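Buscar en la comunidad Skonier Escribe tu duda...

¿Hace falta quitar el procesador para mudarme con la placa?

Me cambio de Endville a Kalberg, 200 km en furgoneta, y la placa va fuera de la torre. ¿Dejo el procesador en su zócalo o lo saco? Mi cuñado opina, pero también opinaba sobre mi lavadora.

Hoxha74

Déjalo. En el zócalo está más protegido que en cualquier bolsita de tu cajón. Lo que sí quitas es el disipador, si es de los gordos, y limpias la pasta vieja con alcohol y un trapo que no suelte pelusa. La tapa metálica tiene que quedar clara y sin churretes:
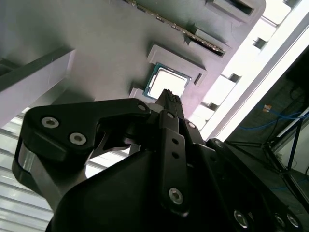

skonier_fan: y la memoria, ¿también fuera? Yo la dejé puesta en marzo y un módulo llegó bailando. Con 2 clics volvió a su sitio, pero el susto me costó hasta 20 minutos de insultos.

tornillo_suelto

Yo lo llevé todo en una caja de zapatos. Arranca. A veces.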